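Dirneo
@dirneo

Thread: choosing a cheap office desktop for a home file server, going mainly by what it costs to leave switched on.
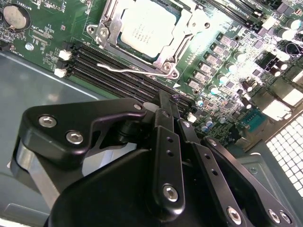 2 min read · 9 posts

1/ Idle power matters more than peak. A file server spends most of the day waiting. I log mine with a Tuterer plug meter, one reading every 15 minutes.

2/ First reading at idle: 56 W. Too high for a box that serves documents and a nightly backup.

3/ Check the firmware settings before buying parts. Deeper sleep states are often switched off on ex-office machines.

4/ Memory next. Four slots need not mean four modules. Fit what the file system needs and stop there.

5/ Drives: each spinning disk adds its own idle load -- one large disk beats 3 small ones on power, though it gives you no redundancy.

6/ Sheet-metal drive cages can pass on vibration. Tighten the screws before blaming the disk.
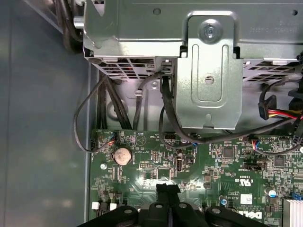 7/ Network. Use a cable. Wi is fine as a monitoring tool but its graphs average over an hour and hide short stalls.

8/ Backups go to a second machine in another building, every Friday. Brernis handles the schedule. A copy in the same case is not a backup.

9/ Test a restore in July, when the office is quiet. Pick one folder, restore it elsewhere, compare checksums. Script to follow.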